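The great spare room debate

Stotindale has 83 houses and, by my reckoning, a great many spare rooms, most of which are spare in name only. They hold an exercise bike, a box of cables for machines that died years ago, and a bed that can be reached by anyone willing to climb. Every April we are reminded of this, because every April the music weekend over at Festport fills its one hotel and both its guest houses, and the overflow comes up the hill to us.

Last year the overflow was bigger than usual. The hall took a few with sleeping bags, the pub took a few more without asking whether it was allowed to, and the rest were put up in homes by people who had said "you must stay with us" in a moment of weakness. By all accounts it went well. Since then I have heard a good deal about how it went, usually while trying to buy milk, so I have gathered what was learned and set it down for those thinking of offering a bed this time.

Let us begin with the bed. It is the one thing a guest will use for eight hours, and the one thing the host has probably never tried. Sleep in your own spare room for a night. You will find out about the streetlight, the radiator that ticks at ten past four, and the dip in the mattress that rolls you gently towards the wall. One household on Bawa Lane discovered that their spare bed had been missing a slat since they moved in. Their guests had been too polite to mention it, for years.

Bedding causes more argument than anything else. There is a duvet party and a blanket party in this village, and neither will be moved. I am a blanket person myself, with a quilt on top, and I will say only that a guest who is cold can add a layer and a guest who is hot can take one off, whereas a thick winter duvet in a mild spring offers a choice between roasting and sticking one leg out. The duvet party says that nobody under fifty knows how to make a bed with blankets. They may have a point, but the guest isn't being asked to make it. 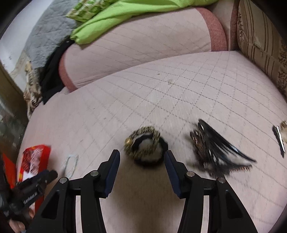 Then there are towels. Put them where they can be seen. A visitor will not open your airing cupboard, and will sooner dry themselves on a T-shirt than come downstairs and ask. The same goes for the wi-fi password, which should be written down in large letters and should not depend on anyone remembering which of the o's is a nought.

Breakfast is where hosts lose their heads. People who live on toast all year will suddenly lay in kippers. Guests who were up past midnight listening to accordions want tea, something plain, and for no one to ask them cheerful questions before nine. Two sorts of cereal is plenty. Five sorts is a cry for help.

On getting down to Festport, the Stanent bus will run a late service again, with the last one leaving the harbour at 11.02 in the evening. On the timetable it appears as 1102, which caused some confusion last year and led to one party turning up in bright sunshine the next morning. Please explain this to your guests before they go out, and again as they are leaving. A taxi up the hill after that can cost up to £83, or so the driver told me, with what I thought was unnecessary relish.

If you have a room to offer, put a note through the door at 2 Bawa Lane with the number of beds, whether there are stairs, and whether there is a dog. Be frank about the dog. "Friendly" covers a very wide range of behaviour, and last year it covered a man's sandwich, his hat and most of a programme.

Rooms are wanted for the Festport weekend only. The exercise bike can go back on the bed afterwards.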